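Home / Packs / Walking commute / Rindell 13

Rindell 13 Walking Commuter Pack
Stesmont
$139

Color: Slate, Dark Moss, Black
In stock – ships from our warehouse within 2 working days

Overview

The Rindell 13 is a 13-liter pack for people who walk to work and back. It is cut for an upright pace on pavement and road shoulder over long distances, with a light load that stays the same most days: lunch, a rain shell, a spare shirt, a small laptop or a folder of papers. It is not a hiking pack with the loops taken off. The back length, strap spacing and reflective layout were all drawn for road walking.

Most commuter packs are built to be carried from a car or a train to a desk. They sit low, hang off the shoulders and swing slightly with each step. Over a few blocks this has no effect. Over an hour or more the swing is taken up by the lower back, and the strap edges begin to rub at the collarbone. The Rindell 13 holds the load high and close, with the heaviest compartment directly against the back panel.

The pack was designed by Kalevi Kokkonen, who also designed the Kokkonen harness used on our larger Vellard model. The harness has been narrowed for the Rindell and the load lifters removed, as they do little at this volume.

Harness and back panel

The shoulder straps are curved, with a firm foam core and a soft edge binding. Strap width is constant from the yoke to the lower adjuster. The sternum strap slides on a rail and can be set at any height along it. The waist strap is plain webbing. It is there to stop movement, does not carry weight, and can be unthreaded and left at home.

The back panel is molded in two vertical pads with a channel between them. Air moves through the channel when the wearer is walking. At a standstill it makes little difference. Users who start in cold weather and arrive warm should expect some dampness under the pads, as with any pack worn against the body.
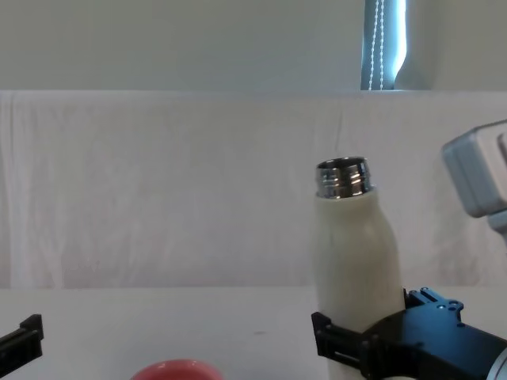 Adjustment should be done with the pack loaded. Loosen both shoulder straps fully, put the pack on, fasten the waist strap if it is used, then draw the shoulder straps down until the top of the back panel sits level with the top of the shoulder blades. The sternum strap comes last and should be just tight enough to keep the shoulder straps from spreading. If breathing feels restricted on a hill, it is too tight.

Fabric and weather

The body is 400-denier nylon with a coated inner face. The base is a double layer of the same fabric. Zippers are covered by a storm flap on the main compartment and left exposed on the front pocket, where a flap would slow access.

The pack is water resistant. It will keep contents dry through a steady shower. It is not seam sealed, and in several hours of rain water will work in at the base seam and around the front zipper. Papers and electronics should go in a liner in those conditions. A rain cover is stored in a sleeve under the base and attaches with one hook at the yoke. The cover is reflective on its outer half, so visibility is kept when it is on.

Visibility

Road walkers are seen late by drivers, above all at dawn and on unlit county roads. The Rindell 13 has reflective tape on the rear face, both side faces and the front of each shoulder strap. The strap tape matters most on roads without sidewalks, where the walker faces oncoming traffic and the pack body is out of view.

A webbing loop on the rear face takes a clip-on light. It is set high enough to stay clear of a long coat. The reflective parts are passive and only work when a light source is pointed at them. Use a light as well – the tape is not a replacement for one.

Compartments

Main compartment: opens to the midpoint on both sides. Padded sleeve at the back for a small laptop, raised off the base so that a dropped pack does not land on it.

Front pocket: flat, with a key clip. Sized for a phone, wallet, transit card and gloves.

Side pockets: one on each side, stretch fabric, with a drain hole in the bottom corner. The opening is angled forward so that a bottle can be taken out and put back without removing the pack. Bottles with a straight or nearly straight body sit best. Check that caps are fully threaded before the pack is put on. 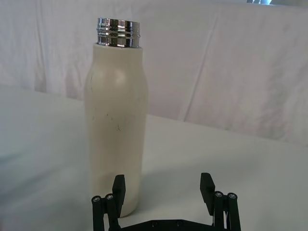
Bottle, matte off-white, with threaded metal neck. Cap not fitted.

Shoe compartment: none. Users who change footwear at work should consider the Vellard, which has one at the base.

Specifications

Model: Rindell 13
Volume: 13 liters
Main fabric: 400-denier nylon, coated
Exterior side pockets: 2
Back length: one size, fits most adults of short to tall build
Waist strap: removable
Rain cover: included
Light, bottle and liner: not included
Price: $139

Changes from the previous version

The current version replaces the one sold up to May. The side pocket opening was changed from vertical to angled. The sternum strap rail is longer at the lower end. The front pocket zipper pull was replaced with a larger cord pull that can be worked in gloves. Volume and fabric are unchanged, and rain covers from either version fit both.

Care

Empty the pack and shake it out. Sponge with cool water and mild soap. Do not machine wash or tumble dry, as heat damages the coating and the bond on the reflective tape. Road salt should be rinsed off the base and lower straps through the winter. Dry the pack open, out of direct sun, and do not store the rain cover in its sleeve while wet.

Repair and warranty

Stitching, buckles and zippers are covered for defects. Abrasion from normal use is not covered but can usually be patched. Replacement buckles, cord pulls and waist straps are sold as spare parts and can be fitted without sewing. To start a repair, use the contact form and include the production code from the label inside the main compartment.

Related items

Vellard walking pack
Kokkonen harness spare straps
Rain cover, Rindell

Page last revised October 2023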